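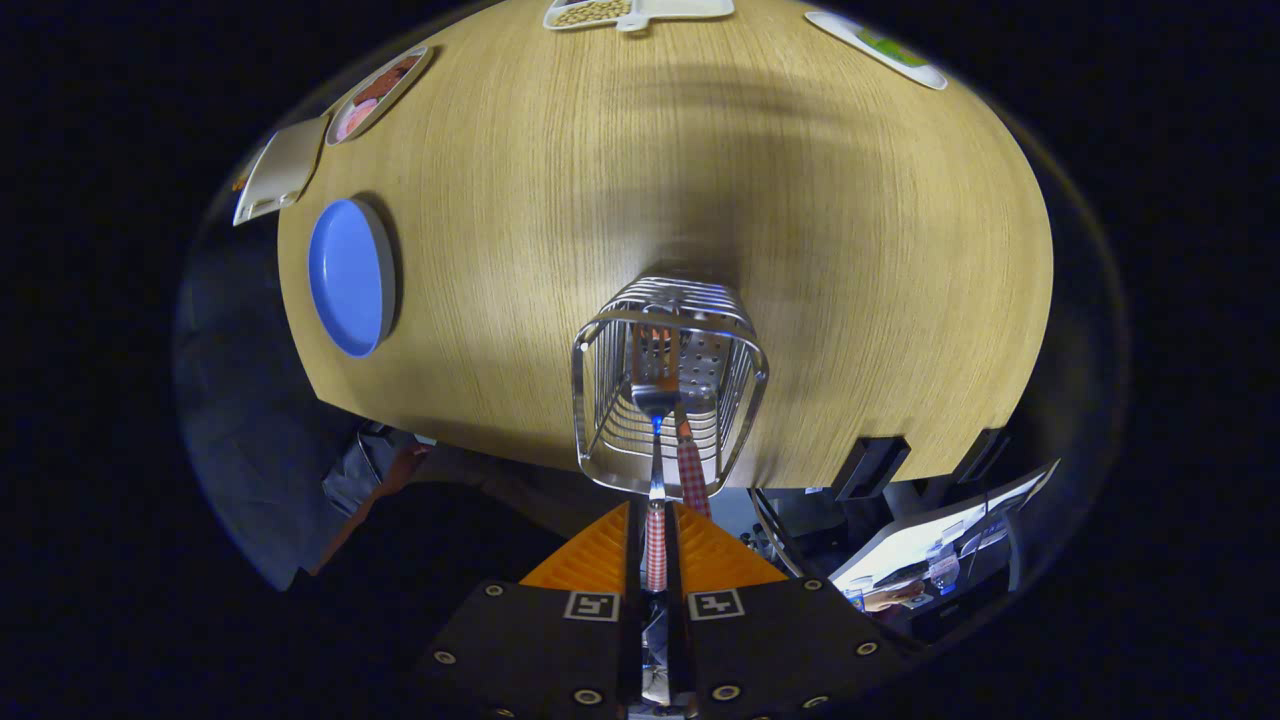
The table at Barcombe, with the blue plate, the beans and something green.

Hi all, and thanks for being so patient with me this spring! It's May 2021 and I owe you the second report on the community supper grant, so let me get going.

The big news is that we're cooking every week again. We served 241 meals since the last report, and most of those went out the side door as takeout while the dining room was closed. The regulars grumbled about the boxes (I did too, they leak) but they kept coming, and a good few brought a neighbor along.

Kanini Mrema joined us as kitchen lead and I can't say enough good things. She rewrote the menu in her first week, cut our meat order way down and started a bean night that I was sure would flop. It's now our busiest evening – I've eaten my words, and plenty of beans.

On money, we're a little under on food and a little over on gas and packaging. The walk-in cooler at Coelho Street needed a new compressor, and I moved $79 out of the printing line to finish paying for it. I hope that's okay. I did email, but it may have gone to the old address.

The cooking class is the part that's behind. We planned for ten people and got 6, all of them adults, when the proposal said teens. The school wasn't letting outside groups in, so I'd like to try again in the fall and run it through November if you're open to that. The adults want to keep going either way. They've asked for bread next, and knife skills, and one of them would really like to learn pie crust.

Flinura is still giving us produce on Mondays, mostly greens and onions, and last month a huge box of rhubarb that took us two weeks to get through.

Two things I need from you: a yes or no on the fall dates, and the new receipt form, as the one I have won't open on my laptop. Come by for supper any time, we eat at six.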